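Vellidik Knitted Coasters: Review After One Winter of Desk and Kitchen Use

Reviewed by Khrystyna Karpenko
Category: Table and desk accessories

Rating: 4 out of 5

Background

I bought the Vellidik coasters to solve a specific problem. Metal cups scratch an oiled tabletop. A steel cup with a hard base rim will leave a fine arc in the finish the first time it is turned under load, and a cup used to hold pens gets turned every time somebody takes one out. Cork works but sheds at the edges. Silicone grips well but picks up lint and leaves a dull ring on oil finishes. Felt slides.

A knitted coaster sits between cork and felt in most respects. It has more friction than felt, does not crumble, and can be washed. I have had the round ones in use since October, some on the kitchen table and the rest under metal cups on desks.

Construction

The Vellidik is a round coaster in a dense stitch. The yarn is a cotton blend according to the label. The stitch is tight enough that a pencil point does not pass through without force. The outer edge is finished with a single raised row, and the closing knot is worked into the underside. On one of mine the knot was placed too near the edge and made the coaster rock slightly under a flat-bottomed glass. Soaking it and drying it under a stack of books fixed most of that.

Color choices are limited. The pink-red is the strongest of them and the one I would recommend for a desk, as ink marks show least on it. The pale gray shows everything.

Stability under a cup

The main question for a desk coaster is whether the cup stays put when things are pulled out of it. A small metal cup is light, and a few pens standing upright raise the center of gravity well above the rim. On a bare varnished surface the cup walks. On the knitted coaster the rim sinks very slightly into the stitches and stays there.

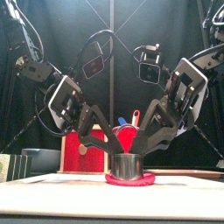 Load matters more than I had assumed. With two or three pens the cup is stable and can be used with one hand. Past that, the contents begin to lean to one side and the cup leans with them, and the softness of the knit makes this a little worse than it would be on cork. Top-heavy items have the same effect. Anything wide that rests on the rim, such as a plush ornament or a large eraser, should be centered.

I compared the Vellidik with an Astlow felt round and a Bilyk cork disk of similar diameter, using the same cup on the same table. The test was simple: pull a marker out quickly at an angle and see if the cup moves. The felt moved nearly every time. The cork held. The knit held, with a slight tilt and return. For a pen cup I consider the cork and the knit equal, and the knit is quieter when the cup is set down.

Heat and moisture

Under hot drinks the performance is adequate. A mug filled straight from the kettle left no mark on the oiled table after 2 hours. I would not use the coaster under a pan. Condensation is handled well up to a point – the knit absorbs a cold glass's worth of water, then passes the rest through to the table. In summer this will need watching.

Washing

The label says 40 degrees, flat dry. I washed the set repeatedly at that setting. There was a small loss of diameter after the first wash and none that I could measure after that. Some dye came out of the pink-red in the first wash, so keep it away from white towels. Yaryna Symonenko, who has the same set, put hers through a tumble dryer and they cupped at the edges permanently.

Staining is the weak spot. Ballpoint ink comes out with alcohol. Permanent marker does not come out at all. Coffee fades to a shadow.

Cup pairing

The coaster suits cups with a base noticeably narrower than the coaster itself, leaving a margin of knit all around. With a wide mug the raised outer row gets under the base and causes a wobble. The Arnov mugs I use in the kitchen are just too wide for this reason, and I have moved them back to cork. Small polished metal cups are the best match I have found.

Faults

Inconsistent knot placement. Dye loss in the first wash. Raised edge row unsuitable for wide bases. No hanging loop, which I would have liked for drying.

Verdict

Suitable for pen cups, small glasses and ordinary mugs with a narrow foot. Less suitable for wide mugs and for anyone who refills permanent markers at the desk. I have ordered a second set in the pink-red and will add a note to this review if the knot has been moved.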